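Stories > Short fiction > The Sketambridge Supper

The Sketambridge Supper

Oct 15, 2019
14 comments | 81 shares

My aunt left me her house, her debts and her place at the Sketambridge Supper, and the solicitor seemed to think the last of these was the serious one.

"It's been going for 104 years," he said. "You can't sell it. People have tried."

I had met my aunt four times. She had once sent me a birthday card with a cheque for 50 pence in it, which the bank cashed with a straight face. I signed where he pointed and asked what one wore.

"Something you can sit still in," said the solicitor.

The Supper was held in a long cold room over the old corn exchange. There were places for twelve and eleven people in them, all of whom stood up when I came in and then looked disappointed. At the head of the table was Shewit Worku, who had married into a seat in the eighties and outlived everyone who objected. She wore a green velvet jacket and had a small brass bell in front of her, which she rang whenever a person became dull.

"You're the niece," she said.

"Nephew."

She rang the bell.

I was put between Mr Nwachukwu, who sold boilers, and a retired dentist whose name I was given twice and still don't have. The soup came. It was brown. I picked up my spoon and Mr Nwachukwu laid a hand on my sleeve as gently as if I'd been about to step off a kerb.

"First we have the Grievance," he said.

The Grievance, it seemed, was the point. In 1915 two families had fallen out over a cow called Culaseck, which either had or had not been lent. The Supper was founded to settle the matter. Each year somebody read out the case for the cow having been lent, somebody else read out the case against, and then there was a vote, which was always six all. Then everyone ate cold soup and went home.

"And my aunt?" I said.

"Lent," said Mr Nwachukwu, with feeling. "Lent to the bone. I'm not lent myself, but I admired her."

The dentist read the case for. It took 40 minutes and had a map. A woman at the far end read the case against, which was shorter and ruder, and which relied heavily on a letter from a vet in Flukanik that the other side had been calling a forgery since before the war. Shewit Worku rang the bell three times, once at herself.

Then we voted. Hands went up for lent, and I counted five. Hands went up for not lent, and there were six. Nobody breathed. It dawned on me that they were all looking at my elbows.

I should say that I had no feelings about the cow. I had a train at ten and a blister. But I have never in my life been the deciding anything, and I'm afraid it went to my head.

"What happens if I don't vote?" I said.

"Then it's settled," said Shewit Worku. "Not lent. We go home and there's no more Supper."

She said this quite lightly. Mr Nwachukwu was studying the soup. The woman who had just won, after 104 years, looked as though somebody had told her the dog had died.

I put my hand up – rather high, in the end.

"Lent," I said.

The bell rang for a good long while after that, and the dentist kissed me on the ear.
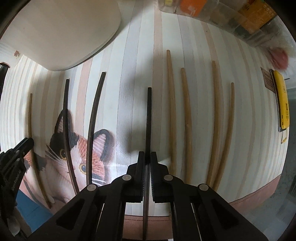 I missed the train, of course. Mr Nwachukwu drove me to the next station along and explained on the way, with great patience and some shouting, why I was wrong about the cow. I've been asked to read the case for in July, when they hold the rehearsal. I have started on a better map.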